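Jemmont Community Board > Home & Garden > White tabletops, yes or no?

thu_vi
Joined March
Posted 23 June 2021

Ok need opinions fast, sale ends tonight. Replacing the dining table. The old one is dark stained oak and shows every crumb. Looking at a big plain white top from Mercado, 391 with the legs, 300 without. We have 3 kids and a lot of spaghetti. Is white insane??

bkvaran
Had white for years. Crumbs dont show much, coffee rings do. Tomato sauce - wipe it the same minute or you'll be looking at it til Christmas. Get the legs too, the separate ones at Pakness wobble.

Ketill B.
Disagree on the legs. Pakness legs are fine if you tighten them again after a week. Saved us money.

White is fine, big is the question. A big white top in a small room is all you see when you walk in. Ours took over the whole dining room.

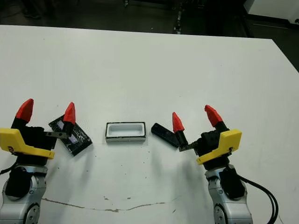
Big white top, dark floor.

bkvaran
Re-tighten after a week and then every month forever, you mean.

idalina_m
Which finish is it, thu? Matte or gloss makes way more difference than the color. Gloss wipes clean but glare from a window is awful at breakfast. Matte is nicer to look at but pencil gets into it. My son did his homework on ours without a mat and you can read the long division.

thu_vi
Listing just says "white, easy care". No idea. Called the store, on hold 16 minutes, gave up.

Kirsten B.
Married to Ketill, he is leaving out that I hate our table. Scratches gray. Every plate dragged across it leaves a line. Go with wood and a cloth on top, wash the cloth, done.

Ketill B.
The gray lines come off with baking soda paste. I have said this.

Kirsten B.
They come off when somebody does it.

idalina_m
Baking soda on gloss will dull it, careful. Try a corner underneath first. Melamine sponge same problem. Dish soap, warm water, soft cloth, thats all I use now.

Also ask if the edge is sealed. Ours swelled at one end where the juice kept running over, and no cleaner fixes that.
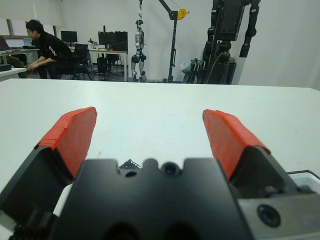 Birthe Kvaran said she'd skip the sale altogether and drive out to the Bremley outlet, where they let you put a wet cup on the floor models and see what happens.

thu_vi
Bremley is an hour each way with the kids in the car, no thank you. Leaning white, matte if they have it, WITH legs. Sorry Ketill.

Ketill B.
Your money. Post again when you find out about the edge, I want to know if theirs is sealed.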